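What Your Email List Is Trying to Tell You

When I first started writing to my list, I had 17 people on it, and I believe three of those were me checking whether the sign-up form worked. I wrote to them every other week from a corner table in the library in Dilton, and I fussed over each one as if it were going to the printer. I still have some of those early issues, and they are far too long (you will be thinking that not much has changed!), but people wrote back to them, and I have been chasing that feeling ever since.
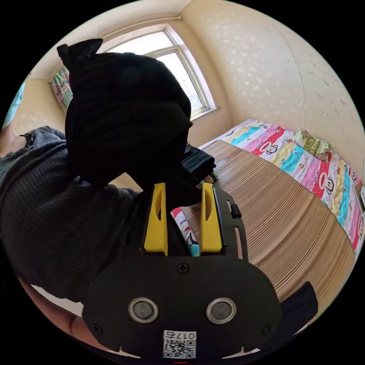 By last July the list had grown to 3,882, and the replies had all but dried up. I was getting almost 10 a month, and most of those were folks asking me to change their address. So I did something I should have done years before – I sat down with a pot of tea and read my own emails, one after another, the way a subscriber would get them. Goodness, they were dull. Every one of them opened with a thank-you for being part of the community and closed with a button. I sounded like a bank.

Finbarr Quinlan, who does the writing for Nuttall, had been through the same thing with their customer letters, and he was kind enough to spend a whole afternoon on the phone with me. His suggestion was to pick one subscriber I knew well and write the next issue to her alone, leaving her name at the top until the very last minute. I picked a lady in Trendalthorpe who runs a small alterations business, and the letter practically wrote itself. I had eight replies by supper.
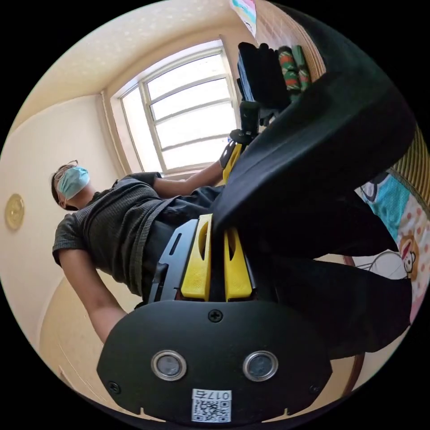 The subject line deserves some of your time too, and I don't mean an hour of swapping one clever word for another. Say what is inside. If you sell cloth and you have a good length of black fabric to tell people about, then "black fabric" can go right there in the subject line, and the people who want it will open the email. I used to save the good part for the fourth paragraph, as a sort of reward, and I'm afraid very few readers ever got that far to collect it.
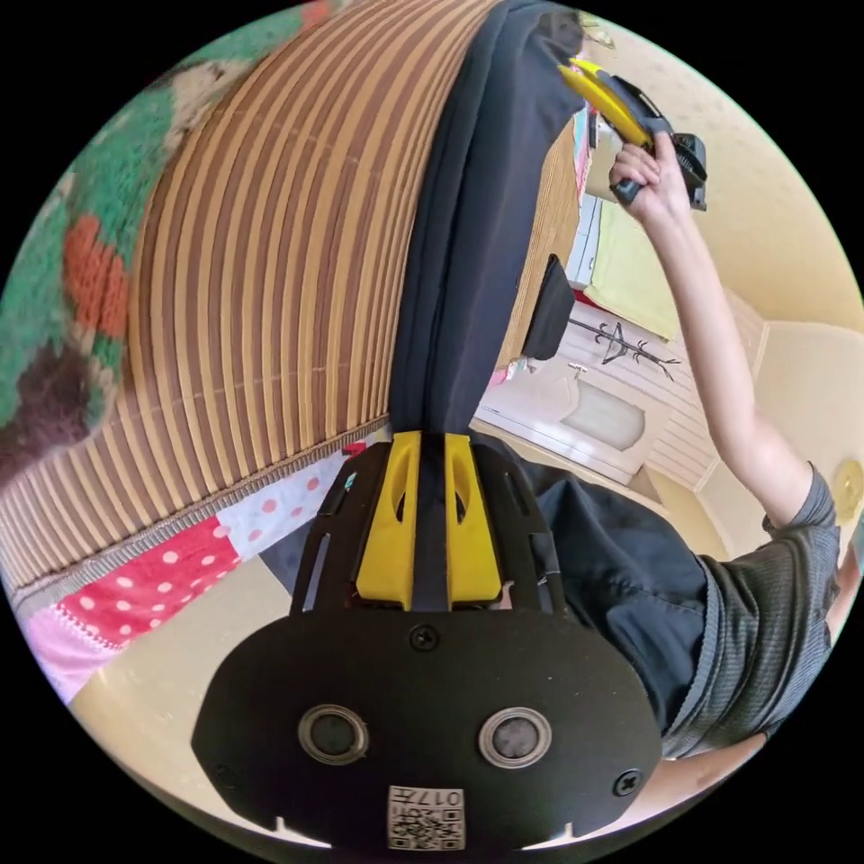
By Waqas Tanoli
The Drilora Letter | April 19, 2023

Now, about asking for replies. Ask one question, near the end, and make it something a person can answer while the kettle boils. "What are you working on this week?" has done very well for me. And when they answer, do please write back, even if it's only a line or two.

If you try any of this with your own list, hit reply and tell me how you got on. I'll be putting the next issue together over the coming days and would love to include a few of your subject lines, good or bad.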